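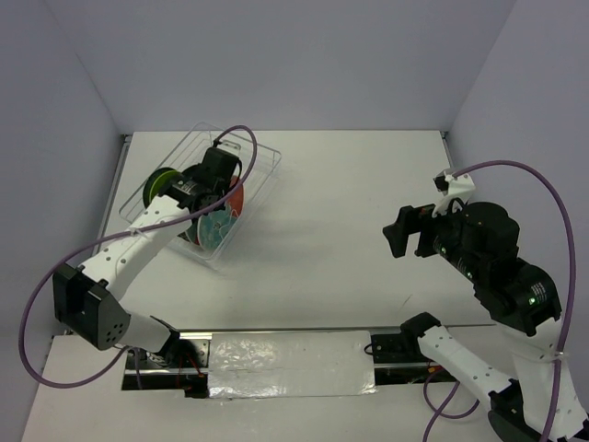
Yo venía a pedir dos brazos y un poco de paciencia, y Hala Dabbas ya tenía la calculadora fuera.

—¿2.531 por cuál?

—Por los dos. Los de Mekthorpe piden 1.088 por uno solo, pero sin pinza.

—¿Y la pinza qué es, un capricho?

¡Pues casi me caigo de la silla! Le expliqué lo de los cables, los soportes, los motores de repuesto (192 más, eso lo dije bajito) y que Lertchai quería tenerlo todo antes de julio. Ella tachaba y tachaba.

—Quítame 200 y firmo.

Llamé a Lertchai desde el pasillo.

—Quita los repuestos —me dijo—, y reza.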